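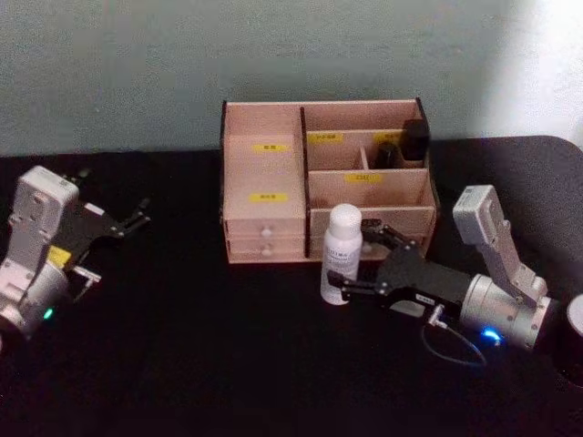
Figure 1. Desktop organizer with labeled compartments and drawers.

3.2 Labels and the small objects of a desk

Small desk organizers are wonderful things to study, because so much deciding happens in so little space! A person with a bottle in hand has to settle on a slot, a shelf or a drawer, and usually does it in a second or two. The organizer in Figure 1 offers all of these: a tall open compartment on the left with 2 small drawers under it, a stepped set of compartments on the right, and a wide drawer at the bottom. Yellow labels mark several of the open compartments, while the drawers are told apart mostly by place and size. A tall black bottle fits one of the narrow rear slots nicely, with a smaller round container beside it, and a white bottle stands on the table in front.

Simard and Sutherland, in their earlier work on the Mirkotska desks, treated a label as a kind of promise about where a thing will be found later. We like this idea very much and wanted to see how far it carries. Our 80 participants put away over 3,000 items between them, and the open compartments gave us the liveliest material (Section 4). People read the label, tried the slot for height, and often changed their minds with the bottle already halfway in. Drawers were handled differently. Several participants opened each one before putting anything away, and Ross, who coded the Friday sessions, began noting these first looks separately. We keep his notation in the tables that follow.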